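Speaker notes: What the arm changed on our packing floor

Leonie Tamihana, Pellitau
25 February 2019

(Slide 1, title. Wait until the people at the back sit down.)

Good morning. Thank you to Lindsay Merrick for inviting me. English is my third language, so I speak from these notes, and I ask you to stop me if a word is not clear.

I work at Pellitau as a shift planner. I am not an engineer. When we brought the first robot arm into the sorting area, my task was the people who stood there before, and this is what I will talk about. If you came for the technical part, please find Cengiz Baysal in the break. He knows it much better than I do.

(Slide 2, the old line.)

Before January we had 39 people on the floor over two shifts. The sorting was done by hand. You take a part from the tray, you look at the colour mark, you put it in the right place. It is simple work but it is not light work. At the end of a shift the wrists hurt, and the neck also. We had much sick leave from this, and we did not speak of it enough.

At the same time, I must be fair. Many colleagues liked this table. They could talk with each other while they worked. When I asked them what they would miss, the talking came first, before money and before hours. I had not put this question in my plan. It was Noeline Ashby who told me to ask it.

(Pause here. Ask the room: who has asked this question at their own workplace? Do not wait too long.)

(Slide 3, what we told people, and when.)

Our first mistake was the order of the news. The managers knew, then the supplier knew, then the cleaners knew, because they had to move their cupboard. The people at the table heard it from the cleaners. I still feel bad about it. Sabina Hrubý came to my office and asked me directly if she should look for another job. I did not have an answer that day, and she saw it.

After this we held a short meeting on each shift, and we wrote down three promises. No one loses hours in the first year. Everybody who wants training gets it in paid time. The old table stays for 60 days, so that we can go back if we must. The last promise cost some money, and I would make it again.

(Slide 4, training.)

We do the training in simulation first. The learner moves the arm on the screen, with a few plain coloured cubes in place of our parts. A wrong move there breaks nothing, and this matters very much for somebody who has never touched such a machine. Some of our older colleagues were afraid of the noise and of the speed. On the screen they could take their time.

In the first group we had 5 learners, and 4 of them now work beside the arm every shift. The other one tried it, did not like it and went to the goods entrance. He is happy there. I count this as a good result too, but my manager and I do not fully agree on this.

(If there is time, tell the story of Sabina and the trays. If not, go on.)

The story: the arm stopped again and again in the first week. The engineers looked in the program. Sabina said that the trays from the second supplier are a little bent, she knew it from her hands. She was right. She now writes the checklist for the morning start, and she has a higher pay grade for it. We had to ask three times for this grade.

(Slide 5, what is not solved.)

The work is quieter now, and for some people it is lonely. One person watches the arm where before a whole group stood together. We moved the breaks so that both areas stop at the same time, and it helps a little. The night shift is still difficult. I have no good answer for the night shift, and I would like to hear yours.

Also the pay. Watching a machine looks easy from outside, so there is pressure to pay less for it. Please be careful with this at your place. The person must stay awake, must know when to stop the arm and must decide quickly.

(Last slide. Leave it on during the questions. Lindsay has the second microphone.)

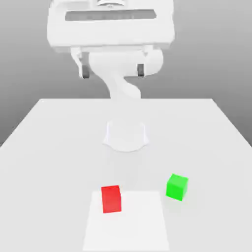 For the questions: if somebody asks for the cost, say that Cengiz can send the figures by e-mail. If somebody asks whether we will buy a second arm, the answer today is that it is not decided, and that the people on the floor will hear it first.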